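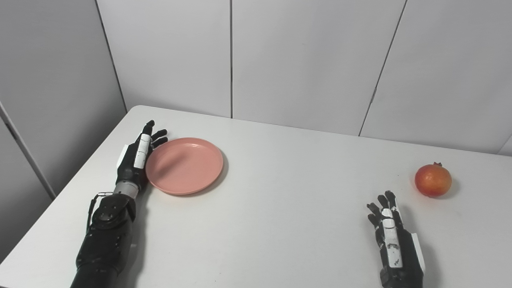
3.2. Procedencia y catalogación de los botones

El fondo Rashti reúne 2,710 botones de vestido, de los cuales 2,039 conservan el cartón de venta original. La catalogación fue iniciada por Margus Venckus en el museo de Orndale y después continuada en Trostlow, donde se revisaron otra vez los materiales. En el primer inventario, la galalita y la baquelita aparecen con frecuencia bajo el mismo nombre – «pasta» – y esto dificulta mucho la datación.

Para el presente estudio se eligieron 16 cartones con la marca del taller Funholm. Cada uno fue comparado con los libros de pedidos del taller, que están completos solamente para cuatro temporadas. Yazzie propone que los modelos con flor esmaltada son anteriores a los de forma geométrica; nuestros datos no contradicen esta opinión, pero tampoco permiten confirmarla.

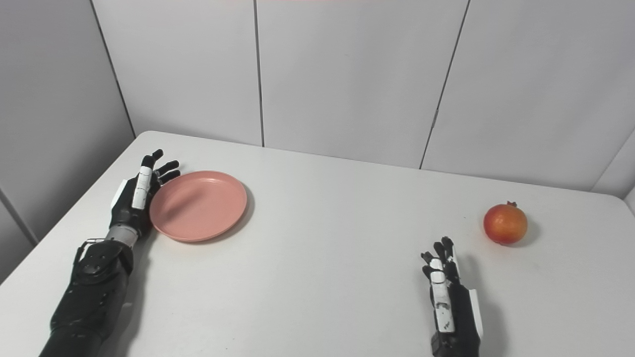
Figura 2. Plato rosa y granada roja sobre mesa blanca, con dos brazos robóticos.

Los cartones sin número de pedido se tratan por separado en la sección 3.3. En ellos la atribución depende únicamente del tipo de impresión y del hilo con que fueron cosidos los botones.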